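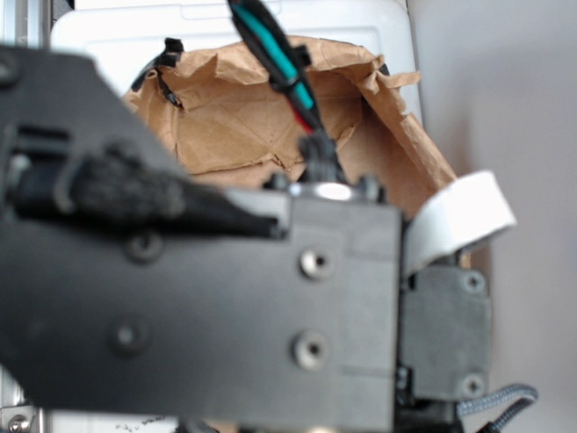
Ticket 400: Paper bags won't stay open during packing
Opened by: Araceli Iglesias
Site: Pallham, back packing room
Status: Open

Hi all! Moving this one out of chat so it stops getting lost. We pack the little play sets into brown paper bags, and ever since we went over to the Lanon bags the mouths keep folding in on us while we're filling. Toys catch on the rim, the rim tears, and I end up starting over with a fresh bag (I'm through a pack of 200 already, sorry Brigitta).

What I've tried so far:

Crimping the top edge with my fingers first. Works for a minute, then it creeps back in.

Storing the bags flat overnight under a box of catalogs. No change at all, plus now they have a crease right down the middle.

Rolling the rim outward like a sock cuff. Better! But slow, and at 40 bags a shift my thumbs are not happy.
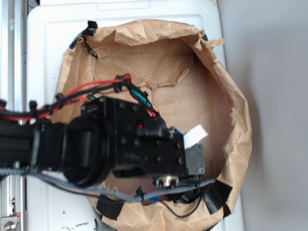 Hicham's idea was to stop fighting the paper and give it something to lean on, so we moved on to using a round container as a holder. I was doubtful, but it does help. With the brown paper lining the inside, crumples and all, you get a decent round opening to drop things into from above, and I don't need a spare hand to hold it. My only gripe is getting the full bag back out, because the bottom likes to stick and I have to wiggle it.

Reply from Valentin Lehner:
Try scrunching the whole bag up once before you open it. We did that at the Demia site with stiff paper and it quit springing back. Also, small stuff goes in first and flat on the bottom, don't stand it up against the side.

Reply from Araceli Iglesias:
Ooh, okay, scrunching is a big improvement, thank you! It isn't pretty but the opening behaves, and the rim curls out over the edge the way I want. 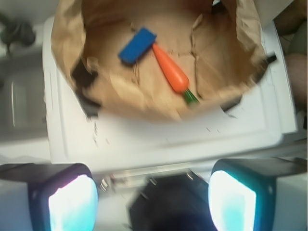 Blue block and toy carrot on the bottom of the bag, rim turned outward.

Still open from my side: can we get 4 more holders, maybe a bit wider, and can Brigitta ask Berchtold if they carry a softer paper? I'll keep scrunching until I hear back.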